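The Long Goodbye to the Beige Box

My first proper computer lived under the stairs in a house in Jallcombe, next to the hoover, and made more noise. It was bought in April, on credit, with a printer thrown in that never printed. I have been thinking about it lately because I have just spent a weekend trying to get rid of its great-grandchild, and found that I can't.

The desktop computer was supposed to be dead by now. I have read its obituary so many times that I feel I should have sent flowers. First the laptop was going to finish it off, then the tablet, then the telephone, and then something called the cloud, which would do all our sums for us in a shed in another country. Yet go into the spare room of almost anyone over forty and there it squats, humming, with a dead plant on top and a drawer's worth of cables behind it that have bred in the dark.

Part of the reason is that the thing comes apart. Take the side off a desktop and you find a great deal of air, a board, and several parts that could be swapped by any patient person with a screwdriver. Take the back off a modern laptop and you find glue, regret and the end of your guarantee.

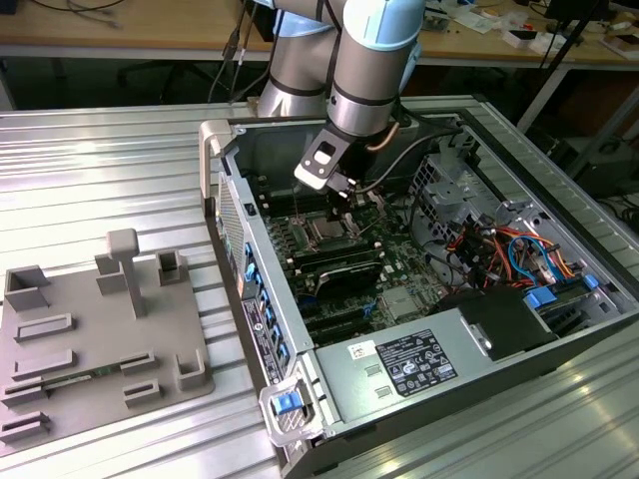 Side panel off: an open tower case, with the motherboard on show.

I came to all this late and through meanness. The machine under the stairs had slowed to the point where I could switch it on, make toast, eat the toast, and return in time to be asked for my password. A shop in town quoted me £220 to "have a look". For that sort of money I expect to be looked at myself, by a doctor, with a biscuit afterwards. So I bought a second-hand memory stick in an envelope, borrowed a library book with a cheerful man on the cover, and went in.

It took me most of an evening to fit one part the length of a finger. I had read that you should touch something metal first, to get rid of static, and I touched so many radiators that my wife asked if I was feeling the cold. The stick wouldn't go in. I pushed. It still wouldn't go in. The book said to press "firmly", a word that covers everything from a handshake to a burglary. In the end there was a crack like a snapped breadstick, which I took to be the sound of £30 leaving my life, and it was the clip closing. The computer started before the bread was even in the toaster.

After that I was unbearable. I offered to mend things for neighbours. I named the machines, a habit I blame on a bad winter: there was Sarno, which ran hot and smoked once, and Maria, which never gave a moment's trouble and which I sold, like a fool, for the price of a takeaway. I began to say "socket" at dinner.

There are more of us than you might think. The forum where I go to be told I am wrong has 700 regular members, and they are a tender lot underneath the shouting. Ask them which paste to put on a processor and they'll fall out for a fortnight over whether it should be a dot, a line or a cross. Ask them what to do with your late father's computer, which still has his letters on it, and someone will have posted a plain, kind set of instructions before you've finished your tea.

What they all agree on is that the processor is the frightening bit. Everything else in there will put up with some clumsiness. The processor is the most expensive thing in the box, and it has to sit down exactly right or not at all. A man who has rewired his own house will tell you he held his breath.
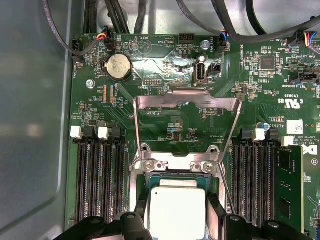

The processor in its socket, with the load plate still raised.

I have done it four times now and I don't recommend an audience. You lower it in, you do not press, and then you bring down the metal plate and work the lever, which needs so much force that every instinct you own says stop. It creaks. I am told this is normal. I was told the same about our boiler.

None of this saves as much money as I claim. I once added up what I had spent on parts, tools, and a magnetic bowl for screws, and the total came to more than £1,000, after which I lost the piece of paper on purpose. A new laptop would have been cheaper. It would also have been thinner and quieter, and could have been carried to the garden.

But the garden has wasps in it. And the machine I failed to throw out this weekend has a case that is 21 years old, with nothing inside it that it was born with, and it is now on its third owner's worth of stickers. I got it as far as the boot of the car. The man at the tip looked at it, looked at me, and asked whether the fans still worked. They do. It's back under the stairs, and the hoover has had to move.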